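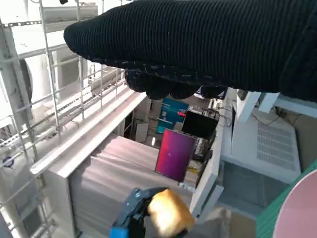 Which wrist camera mount should I use for the comparison runs?

Use the short Brorkeo mount unless the task needs a clear view past the fingertips. All of the baseline numbers were taken with it, and switching mounts partway through a run makes the logs impossible to line up.

# neltarance-grip-trials

Recordings and notes from trying out end effectors on the Neltarance arm. The aim was to decide which hand to keep on the arm for small-object work, and whether the wrist camera alone gives the controller enough to go on.

## What was compared

| Item | Options tried |
|---|---|
| Hands | Busisen two-finger, Busisen padded, Ammann multi-finger |
| Wrist camera mount | short Brorkeo, long Brorkeo |
| Controller | position only, position with force limit |

The three hands went through the same four tasks: pick, hold, turn over, release into a tray. Objects were soft or light enough that a bad grasp wouldn't damage anything. Changing a hand means redoing the wrist calibration, so runs are grouped by hand and not by task.

## Layout

- `runs/` holds one folder per run, with video, joint log and gripper log
- `calib/` holds wrist calibration files, one for each hand and mount pairing
- `notes/` has plain text comments written during the runs
- `tools/align.py` matches video timestamps to the joint log

Gripper opening is in millimetres. Joint angles are in radians. Force readings from the Busisen hands are motor current and haven't been converted, so don't put them on the same axis as the Ammann readings.

## Camera view
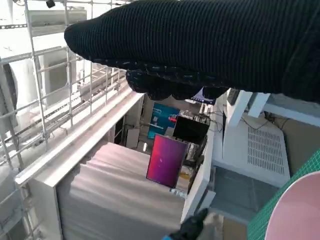

*Wrist view: ribbed black hand covering along the top, lit monitor and window grille beyond.*

The hand takes up a fair share of the image in many clips. We left it in. If your model is sensitive to that, there is a mask option in `align.py` (`--mask-hand`), but the mask is fixed per calibration file and doesn't follow the fingers when they curl.

Bright windows are another problem. Auto exposure was left on for the early runs and locked from run 7 onward. Colours in the early runs drift as the wrist turns, and we wouldn't use them for anything that depends on colour.

## Findings so far

- The padded Busisen held soft objects better than the plain one but was slower to let go. Some releases needed a second open command.
- The Ammann was the most forgiving about approach angle. It also hid the object from the camera more often.
- The force limit made little difference on hard objects and a clear difference on foam.
- The long mount sees more of the bench. It also wobbles when the arm stops quickly.

## Known problems

- 3 runs have no gripper log. They are listed in `notes/missing.txt`.
- The long mount calibration for the Ammann was done before the cable was rerouted and should be redone.
- `align.py` fails quietly if the joint log starts after the video. Check the offset it prints.

## To do

Repeat the turn-over task with locked exposure on both mounts, then redo the Ammann calibration. A licence file will be added before the recordings go anywhere outside the lab.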